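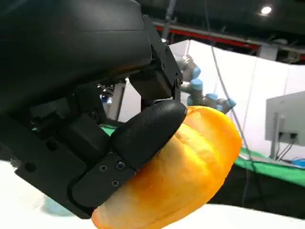 The squishy orange one, mid-squeeze

From: Adesuwa Jibrin
To: squishies list
Subject: Re: [squishies] Keeping the shine on the glossy ones

I'm so glad you brought this up, because glossy squishies are my favorite thing in the world right now and I have a whole shelf of them to fuss over! Answers are under your questions.

> I bought a bag of the shiny see-through kind at the Enow
> market in September and they were lovely for 3 weeks. Now
> they pick up every bit of lint in the house. Do you wash
> them or powder them?

Wash first, always. Lukewarm water, one drop of dish soap, and your hands only (no sponge, it leaves little scuffs you can't get out). Then let them air dry on a plate overnight. I do use cornstarch on the matte ones, but on a glossy one it turns the whole surface cloudy and you lose that lovely honey look. Look at the orange one up top — the lighter yellow patches are the part I love most, and powder would hide them completely.

> Also, mine has started to wrinkle. Is it ruined?

Not at all! Small wrinkles are fine, and I think they make the food-shaped ones look better. My bread roll has had them for ages and it still squeezes beautifully. What I'd watch for is a wrinkle that feels sharp when you run a thumbnail over it. That can be the start of a split, so give that one a rest.

> Where do you keep them all?

In a Trakau drawer unit, one layer deep, with baking parchment under them. Please don't let two colors touch. I lost a white dumpling to a red strawberry that way and the stain never came out. Keep them off painted shelves too.

I'm up to 21 now, if you count the lemon with the hole in it, and I do count the lemon.

One more thing for everybody: the swap box is at the Abubakar end of the list and will come to me next. If you want in, write to me off list before 9 in the evening tomorrow and tell me what you're sending. Soft fruit and bakery shapes especially welcome — I have a spare croissant that needs a good home!

Adesuwa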